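About Rirnora

Prints and frames, made and mounted in one workshop
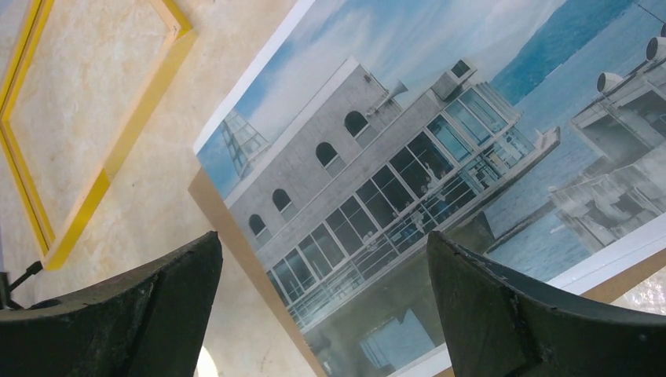
A waterfront print on brown card backing, with a yellow frame on the wall.

Rirnora prints, mounts and frames photographs for homes, cafés, guest houses and small offices. The business was set up by Robel Tufa, who began by mounting his own holiday pictures on spare card and was soon doing the same for his neighbours. We are now a team of 3.

Most of what we sell is views: harbours, seafronts, old streets and a few mountains. We keep 200 of them in the catalogue and add new ones every October. Customers can also send us their own photographs, and these now make up the larger part of our work.

Prints can be ordered with a thin white border or without. Card backing is our standard mount and suits most rooms. For bathrooms and kitchens we suggest our Treko board, a sealed backing that costs a little more.

Frames come in 52 colours and finishes. Yellow is popular for holiday views, and we also cut plain oak and black. A frame can be bought empty – please give us the size of your picture, measured along the outside edge of the backing.

Orders of 500 prints or more, for hotels and the like, are handled by our sister firm, Vesberg.

Visitors are welcome at the workshop on Ong Lane. Please ring first if you are bringing something large.

This site uses cookies to remember your basket. Accept all | Manage settings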